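Plurton Handling: Frequently Asked Questions

Can a robot do chores yet?

Questions on household and shop-floor tasks, as put to our Skillthorpe workshop by customers, schools and the trade press. Answers are revised each January.

Can a machine clear and wipe a table?

In part. Picking up rigid items of known size from a flat surface is reliable in our tests. Wiping is harder. The arm has to keep a steady pressure on the cloth, and a cloth changes shape every time it is gripped. We currently sell clearing as a supported task and wiping as a trial task.

What does "supported" mean?

A supported task has passed 200 consecutive runs on the customer's own bench without a person stepping in. A trial task has not. We do not quote success rates from our own workshop as if they applied elsewhere.

How much practice does a task need?

It depends on how much the objects vary. Our table-clearing model was trained on 2,102 demonstrations, each performed by a person using a hand-held gripper. Sorting fixings into trays needed 281. Folding tea towels has used more than either and is still a trial task.

Why not use an arm to record the demonstrations?

We did at first. A person with a hand-held gripper works faster and can be trained in a morning. The fingers match those on the arm, so what the camera sees during practice is close to what it sees in use.

Which chores are not offered at all?

Ironing, anything involving an open flame, handling knives, and lifting a full pan of liquid. Changing bedding is also excluded. We review the list once a year and have removed one item from it so far, which was loading a dish rack.

Is shop-floor work easier than housework?

Usually. A packing bench is laid out the same way on Monday as it was the week before, and parts arrive in known trays. The Dutley site runs bench clearing on the late shift with one operator covering up to 3 cells. No home we have visited offers comparable order.

Does the work surface matter?

More than most customers expect. Gloss finishes produce glare, which can hide thin or clear objects. Strong wood grain and old marks may be read as items to be picked up. A matt, plain surface gives the fewest false picks, but we train on worn wood as well, as that is what many benches are made of. 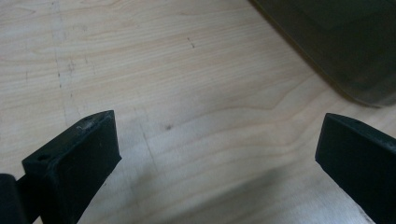
Gripper fingers open over a pale wooden tabletop. Small marks in the surface can cause false picks.

Do I need to sand or repaint my bench?

No. Clean it, remove tape residue, and send us a set of pictures under your normal lighting. If the surface is a problem we will suggest a mat before anything more costly.

Can the gripper feel what it is holding?

It measures how far apart the fingers are and how hard the motor is working. It has no sense of touch at the fingertip. The Živković finger set, which adds a pressure pad, is under test and is not yet for sale.

How do I ask for an assessment?

Use the contact form and state the task, the objects and the size of the bench. Assessments are carried out at Skillthorpe or on site.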